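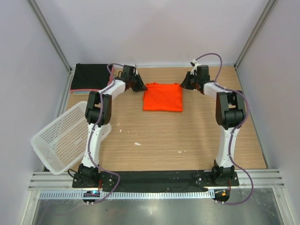 How to Fold a Shirt, and Why We Do It

Clothes have a funny habit. If you leave them alone in a heap, they get wrinkles. If you fold them, they stay flat and you can find them again. In this page you will learn why this happens and how you can fold a T-shirt by yourself.

Why does cloth wrinkle?

Take a T-shirt and look at it very closely. You will see that it is made of thin threads, and the threads go in tiny loops. When you press a shirt into a ball, the threads bend. If they stay bent for a long time, they keep a little of the new shape. That is a wrinkle. Cotton wrinkles easily. Wool is more springy, so it goes back better.

A folded shirt bends too, but only in a few places, and the bends are straight. The rest of the cloth can rest flat.

Folding, step by step

Find a clean table, or use the floor or your bed. Then do this:

1. Lay the shirt down with the front side facing the table. Pull the sleeves out to the sides.
2. Stroke it with your open hands, from the middle to the edges.
3. Bring one side to the middle, and fold the sleeve back so that it does not stick out.
4. Do the same with the other side. Now you have a long, narrow shape.
5. Take the bottom edge and bring it up to the neck.
6. Turn the shirt over. The neck should be on the top side.

Your first shirt may look like a potato. This is normal! Try it again with the same shirt. Most children of 8 can do it well after a few tries, and smaller children can start with a towel, which has no sleeves.

Making a stack

Put one folded shirt on another, with all the necks on the same side. Big ones go at the bottom. When a stack is too high, it begins to lean, and then you must fold everything again – so it is better to make two low stacks than one tower.

Why do laundry baskets have holes?

Many plastic baskets have rows of small holes in the walls. Air goes in and out through them, and this is good for clothes that are still a bit damp. Damp clothes in a closed box soon begin to smell. The holes also make the basket lighter to carry.

Try it at home

Fold one T-shirt and roll another into a ball. Leave both for 12 hours, for example during the night. In the morning, open them and compare. Which one would you like to wear to school?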